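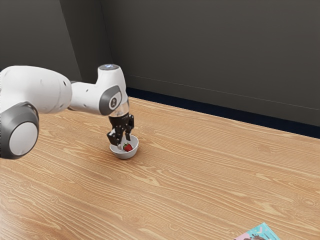

4. Checking a trained policy in simulation

Run this check before moving a policy to the real arm. The task is the strawberry and bowl task from the Hosora set. You will need a finished training run and the Alcombe simulator, already installed as set out in section 2.

4.1 Load the task

1. Start Alcombe and open the tabletop task. The white arm, the black gripper, the bowl and the strawberry should all load.

2. Choose the wooden table and the dark grey wall. Leave the booklet on the table. It is part of the test layout.

3. Set the step limit to 800. A run that reaches the limit is scored as a failure.

4. Set the random seed to 441 if you want to compare your results with those in the Pludura report.

Note: Changing the table texture changes the score. Report each texture on its own line.

4.2 Run and score

5. Load the policy file and press Run.

6. Pause when the fingertips are at the rim of the bowl. Check that the fingers are open and that the strawberry lies between them when seen from above.

7. Resume, and let the run finish without touching the controls.

8. Repeat with the second camera view. Both views must be scored, so each policy has 2 entries in the results table.

Caution: Do not average the two views. The Boonyarit method treats them as separate conditions, and a joint figure cannot be compared with earlier results.

4.3 If the gripper touches the rim

9. Open the contact log and find the first entry for the bowl.

10. Raise the approach height by 2 mm and start again from step 5.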